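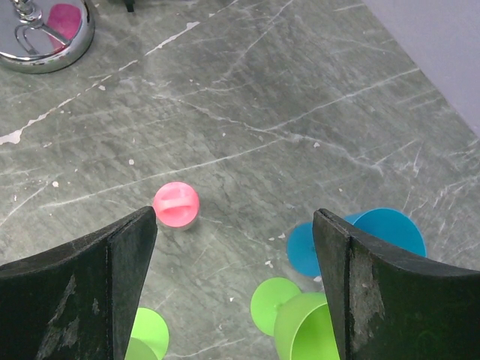

How to clean plastic cups and a marble counter after a children's party?
Posted by Wojciech Żak

Hello all. I have a set of colored plastic cups and goblets from Nivdale, which we use for the children. After the last party they feel a little sticky even when I wash them by hand. My counter is marble with white veins, and I am afraid to put something strong on it. I tried vinegar on the cups only. Is it safe to use it near the stone? The rental contract says I must pay for damages, so I want to be careful.

Sille Hafþórsson
Please keep the vinegar away from marble, it can leave dull spots. Wash the cups in the sink with warm water and baking soda, let them stay 30 minutes, then rinse well. For the counter I use only a soft cloth and a drop of dish soap, and I dry it at once.

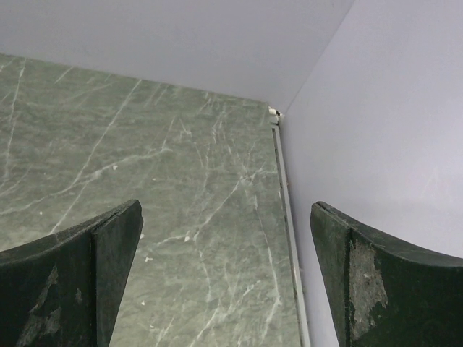
Green marble with many thin white veins.

If a ring stays on the stone, ask a stone shop before you try any powder.

Gaetano Longo
I put mine in the dishwasher, top shelf, no problem. But I have the Pruso ones, maybe yours are thinner. Look under the foot of the goblet if there is a sign.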